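Procuramos corredores amadores para pôr à prova um bálsamo de canabidiol

Chamada de participantes – estudo Bedesthorpe
Inscrições abertas até ao fim de outubro

Quem corre provas populares já os viu: à saída da meta, entre a banca das bananas e a das meias de compressão, há agora quase sempre uma mesa com frasquinhos verdes. São óleos, cremes e bálsamos com canabidiol, o composto da canábis que não dá moca, vendidos com a promessa de pernas frescas no dia seguinte. Os preços são altos e as provas são poucas. Na Ludico passámos os últimos anos a ler folhetos destes e a pedir aos fabricantes os dados em que se baseiam. Recebemos muitas brochuras, alguns vídeos de atletas a sorrir e uma quantidade modesta de números.

Decidimos por isso fazer o teste nós próprios. O estudo Bedesthorpe vai comparar o bálsamo Trumura, um produto de aplicação na pele, com um bálsamo de aspeto e cheiro iguais mas sem canabidiol. Precisamos de 400 pessoas que corram com regularidade e que aceitem não saber, até ao fim, qual dos dois boiões têm em casa.

Não partimos do princípio de que o bálsamo funciona. Também não partimos do princípio contrário, embora quem nos conheça saiba para que lado pendemos.

O que já perguntámos

Antes de desenhar o estudo fizemos um inquérito entre participantes de corridas de estrada e de trilho. Enviámos 2214 convites e recebemos 1064 respostas completas. Muita gente nos disse que usava produtos de canabidiol e que notava diferença. Quando perguntámos como media essa diferença, a resposta mais comum foi uma variação de «sinto-me melhor». É uma resposta legítima e não a desprezamos, mas quem gasta dinheiro num boião e o esfrega nas pernas com esperança durante um mês tem bons motivos para se sentir melhor, com ou sem canabidiol lá dentro.

O inquérito tem ainda um defeito que convém admitir: responde quem quer. Quem experimentou e desistiu dificilmente abre um e-mail sobre o assunto. Não vamos, portanto, citar as respostas como prova de coisa nenhuma, e pedimos aos nossos parceiros que também não o façam.

Quem pode participar

Aceitamos inscrições de pessoas maiores de idade, residentes em Portugal continental, que corram pelo menos três vezes por semana e que o façam há mais de um ano. Não interessa a velocidade. Interessa a regularidade, e interessa sobretudo que o plano de treino não vá mudar muito durante o estudo. Se está a meio da preparação para a primeira maratona da sua vida, preferimos que se inscreva noutra altura.

Pode candidatar-se quem nunca tocou num produto de canabidiol e quem já usou, desde que esteja disposto a parar quatro semanas antes do início. Gostávamos de ter os dois grupos. Os entusiastas são bem-vindos, os descrentes também, e a ficha de inscrição pergunta-lhe em qual das categorias se coloca.

Não podem participar:

Pessoas grávidas ou a amamentar.
Pessoas com doenças de pele ativas nas pernas ou com alergia conhecida a algum dos ingredientes do bálsamo (a lista completa segue com o consentimento).
Pessoas que tomem diariamente anti-inflamatórios ou analgésicos.
Atletas federados sujeitos a controlo antidopagem.
Pessoas que trabalhem para fabricantes ou revendedores de produtos de canábis, ou que recebam deles produto grátis em troca de publicações.

O penúltimo ponto costuma gerar protestos. O canabidiol em si não consta da lista de substâncias proibidas, é verdade, mas outros canabinoides constam, e um rótulo que diz «sem THC» vale o que vale a análise que está por trás dele. Mandámos analisar os lotes e mesmo assim não queremos que alguém arrisque uma suspensão por nossa causa.

O que lhe vamos pedir

O estudo dura 25 semanas. É muito tempo e preferimos dizê-lo já. Os trabalhos que lemos a favor destes produtos duravam, na maioria, poucos dias, e não percebemos como se tiram daí conclusões para uma época inteira de treinos.

As primeiras semanas servem apenas para registar como corre e como recupera sem bálsamo nenhum. Depois recebe pelo correio o primeiro boião, que aplica nas coxas e nos gémeos após cada treino e antes de dormir. A meio do estudo faz uma pausa e troca para o segundo boião. Um deles tem canabidiol, o outro não tem, e a ordem é sorteada pelo laboratório Masilela, que guarda a chave. Nós também não a temos.
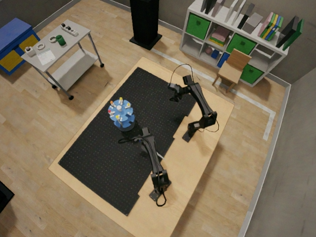

Dois braços robóticos pretos sobre uma plataforma de madeira clara (imagem gerada por computador)

Todos os dias de treino preenche um diário curto no telemóvel: distância, dor muscular, qualidade do sono, medicação tomada. Demora menos do que a fila para o café. Uma vez por mês vem a uma das nossas sessões presenciais, ao fim da tarde, para um teste de salto vertical e um teste de força das pernas. As sessões começam às 18h30 e decorrem em Lisboa, no Porto e em Coimbra. Se vive longe destas três cidades, faça bem as contas às viagens antes de se inscrever.

Pedimos-lhe também três coisas menos simpáticas. A primeira é que não use outros cremes, géis ou óleos para os músculos durante o estudo, incluindo o frasco que a sua tia jura que é milagroso. A segunda é que não tente descobrir qual dos boiões é o verdadeiro, nem comparando com os de outros participantes, nem mandando analisar uma amostra. A terceira é que não publique nada sobre o efeito do bálsamo nas redes sociais até os resultados saírem. Pode dizer que participa. Não pode dizer que está a resultar, porque não sabe.

No fim de cada fase perguntamos-lhe qual acha que era o boião com canabidiol. Se a maioria acertar, o estudo tem um problema e vamos ter de o escrever no relatório.

O que recebe em troca

Os boiões são gratuitos, naturalmente. Pagamos os transportes para as sessões presenciais mediante recibo, até ao limite indicado no consentimento, e entregamos a cada pessoa que chegue ao fim um relatório individual com os seus próprios dados de treino e de recuperação, em linguagem que se perceba. Não pagamos pela participação. Também não oferecemos descontos em produtos Trumura, embora a marca se tenha disponibilizado. Recusámos.

Se desistir a meio, os dados recolhidos até esse momento só ficam connosco se o autorizar. Não tem de justificar a saída. Agradecemos que nos diga o motivo, sobretudo se for cansaço com o diário, mas não insistimos.

Não lhe prometemos que vai correr mais, doer menos ou dormir melhor. Se alguém lhe fizer essa promessa em nosso nome, avise-nos.

Riscos

Os mais prováveis são pequenos: vermelhidão, comichão, lençóis manchados. Nalgumas pessoas os produtos perfumados aplicados todos os dias acabam por irritar a pele, e os dois bálsamos são perfumados. Se houver reação, suspende a aplicação e telefona para o número que consta do boião. O estudo tem seguro e tem acompanhamento médico, e os contactos respetivos vão no documento de consentimento, que lhe pedimos que leia mesmo, em vez de ir direto à assinatura.

Se toma medicação regular, qualquer que seja, indique-a na ficha. A equipa médica decide caso a caso. Pouca coisa atravessa a pele em quantidade que chegue ao sangue, segundo nos dizem os fabricantes – que são os mesmos que nos dizem que o bálsamo chega fundo ao músculo. Deixamos ao leitor o trabalho de conciliar as duas frases.

Quem paga e quem decide

O dinheiro vem da Ludico, que vive das quotas dos seus assinantes. A Trumura fornece o bálsamo e a versão sem canabidiol, e nada mais. Viu o protocolo antes de ele ficar fechado e fez comentários por escrito, que publicaremos juntamente com as nossas respostas. Não vê os resultados antes dos participantes e não tem poder para impedir a publicação, sejam eles quais forem. Isto está num contrato, e o contrato será público.

Há quem ache que aceitar o produto das mãos do fabricante já é ceder demasiado. Discutimos o assunto durante bastante tempo. A alternativa era comprar boiões na loja e fabricar por nossa conta uma imitação convincente, e as imitações que experimentámos cheiravam a cera de soalho. Os lotes entregues foram comparados pelo Masilela com boiões comprados anonimamente, para termos a certeza de que não nos mandaram uma versão melhorada.

Se o resultado for nulo, publicamos. Se for positivo, publicamos também, com algum espanto, e vamos querer que outra equipa o repita antes de mudarmos de opinião.

Dados pessoais

Recolhemos o mínimo. O nome e o contacto ficam separados dos dados de saúde e são apagados quando o relatório final estiver concluído, salvo se pedir para ser avisado de estudos futuros. Não pedimos acesso à sua conta de relógio ou de aplicação de corrida. Alguns candidatos oferecem-no espontaneamente. Agradecemos e dispensamos.

Como se inscrever

Preencha a ficha no sítio da Ludico, na secção Bedesthorpe. Vai precisar de indicar a idade, o concelho de residência, a frequência de treino, a medicação e a experiência anterior com canabidiol. Respondemos a todos os candidatos, aceites ou não, mas não necessariamente depressa. Quem for selecionado recebe o consentimento por e-mail e é chamado para uma sessão de esclarecimento à distância, onde pode fazer as perguntas que quiser, incluindo as desagradáveis.

Se houver mais candidatos do que lugares, sorteamos. Não adianta escrever a explicar por que razão merece entrar. Adianta, isso sim, verificar se a ficha ficou completa, porque as incompletas são postas de lado sem segundo aviso.

Dúvidas sobre o estudo podem ser enviadas pelo formulário de contacto da mesma secção, com a palavra Bedesthorpe no assunto. Pedidos de amostras grátis do bálsamo não têm resposta.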